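7. Setting up the two-arm table for a visitor demonstration

This section covers the can-handling routine on the Misto two-arm table. Read Section 4 (power and emergency stop) first. Allow 81 minutes from power-on to the first group.

7.1 Preparing the can station

1. Turn on both arms and wait for the status lights to show green.
2. Load the Clevgate profile "Open day". Do not use the Birhane profile, which has higher speed limits.
3. Stand the cans upright inside the rod frame, labels facing the wrist camera.
4. Jog the first arm until the can to be picked stands between its fingers. Check the view on the wrist camera.
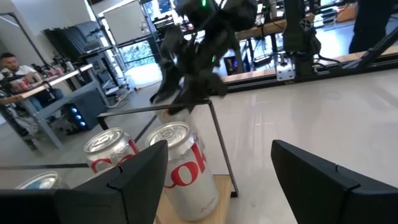

Figure 7-1. Wrist camera view with a can between the gripper fingers. The second arm is above the rod frame.

Note: The second arm may hang above the frame during this check – keep it still until step 5 is done.

5. Set the grip force to level 2. Empty cans dent at higher levels.

CAUTION: Keep hands out of the frame while either arm is enabled. Visitors must remain at least 400 mm outside the table edge.

7.2 Checking the fixed camera

1. Open the fixed camera view. The tabletop is glossy and mirrors the ceiling lights, so exposure must be set with the room lights on.
2. Place a tall can close to the camera and confirm that the printing on its middle band is readable. The top of the can may fall outside the view at this distance.
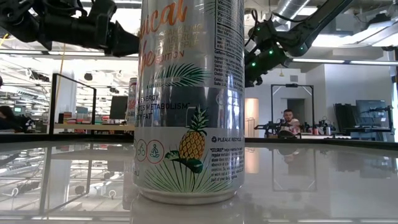

3. Move the can back to its start position and save the exposure value.
4. If the routine stops with code 668, clear the fault on the Skivach panel and repeat from step 1.

7.3 During the visit

Run one cycle per group. The operator stays at the stop button for the whole cycle. Questions on the profile go to Obsa Teshome; changes to the visitor line must be cleared with Hedvig Myklebust.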